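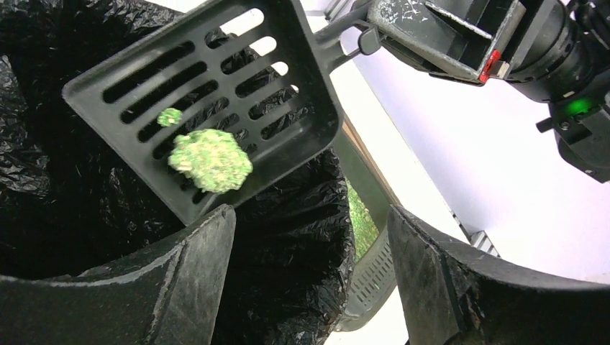 Container Growing, Part 2: potting mixes, watering, feeding
Handout to go with the second session. Bring it back next time, we will add to it

Recap from last session
Roots in a pot can't go looking for water. They get what you give them. Most pot failures are root failures, top growth just shows it late.
Drainage holes: more small ones over one big one. No gravel layer at the bottom, see Part 1 if you still want to argue about it.

1. What a mix has to do
Hold water. Let air in. Hold the plant up. Hold some food.
The first two pull against each other and that's most of this session.
Garden soil in a pot = packs down, stays wet at the bottom, cracks on top. Don't.
Fine particles hold water, coarse ones make air gaps. When fine fills in between coarse you lose the gaps. So sift your bark. Dust goes on the beds.

2. Three mixes we use on the benches
General mix: 4 parts bark fines, 2 parts coir, 1 part perlite. Annuals, herbs, most perennials for one season.
Lean mix: equal parts bark fines, coarse grit, coir. Lavender, thyme, sedum, anything that sulks in winter wet.
Bulb mix: general mix plus one extra part grit. Fine for two years, then tip out and start over.
Lime only if the coir/bark blend tests low. Test first. A few of you limed the blueberries last time, please check the label on the bench.

3. The Jenkins bench trial
Figures for the homework. 687 pots, all same size, same feed, split between general and lean mix. 416 still salable at the end of the season. Work out the loss as a percent and write two lines on what you think happened. Hint: look at where the drip line ran. The Reva house had a seperate run with hand watering only, don't mix the two sets of numbers.

4. Watering
Lift the pot. Light = water. Heavy = leave it.
Water till it runs out the bottom, then stop. Little sips wet the top inch and leave the rootball dry.
Dried-out coir and bark shed water. Stand the pot in a tray until the top goes dark, take it out, let it drain.
Morning is best, before 9 if you can manage it. Late afternoon ok in a hot spell.
Saucers: empty them. Every time.
Clay dries faster than plastic, small faster than big, black pots in full sun fastest of all.

5. Feeding
Slow release in the mix at potting. Label rate, not a handful.
Liquid feed starts around week six for hungry stuff (tomatoes, petunias, dahlias). Half strength weekly is easier on roots than full strength every two weeks.
Never feed a dry pot. Water first, feed after.
White crust on the rim = salts building up. Flush with plain water, three times the pot volume.
Yellow old leaves, think nitrogen. Yellow new leaves with green veins, think iron, check pH before you you buy anything.

6. Potting on
Roots circling = go up one size. One. A small plant in a huge pot sits in cold wet mix and rots.
Tease the outside roots, cut any thick ones going round and round.
Same depth as before, except tomatoes which go deeper.
April is when most of this gets done here. Tender things wait till nights warm up.

Practical
Fino bench: make up one batch of each mix, label with date and initials.
Drutis bench: squeeze test. Wet a handful, squeeze hard, open your hand. Should hold loosely and break with a poke. Stays in a ball, add bark. Falls apart right away, add coir.
Brooms are behind the door, bench space gets left clean.

For next time
Read the section on root rots.
Jenkins loss figure, plus your two lines.
One pot from home that's struggling, bagged, with a note of what mix it's in if you know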